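Giving an old desktop a second life

My aunt's old tower had been sulking under the stairs for years, so in August I finally had a go at it. Pull the plug, lay it on its side and take the panel off. Then vacuum (gently!) and give yourself some 40 minutes before tea.

Step 1: Have a good look round first

I always do this before I touch a screw.

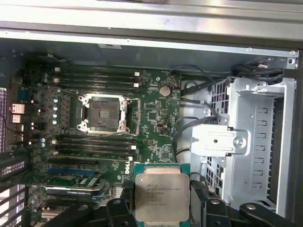
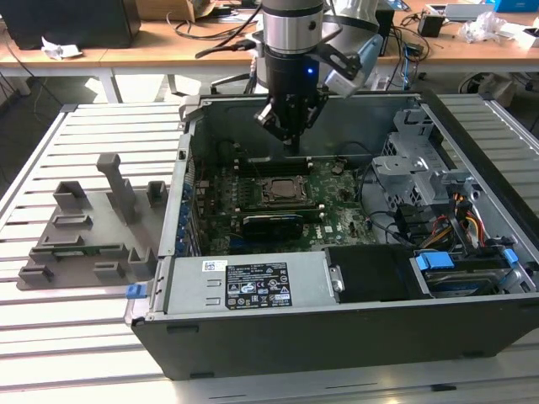
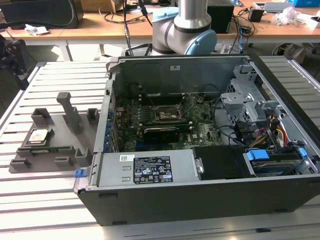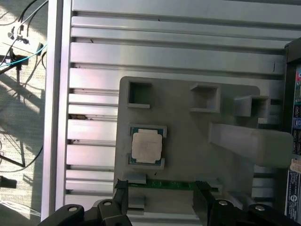
Step 2: Sort the memory

Press the sticks in until the latches click. I bought 8 GB second-hand from Sarla Uniyal, who also threw in a fan – lovely woman!

Step 3: Put it back together

Panel on, plug in, switch on. If it beeps three times at you, reseat the memory and try again. Mine took two goes.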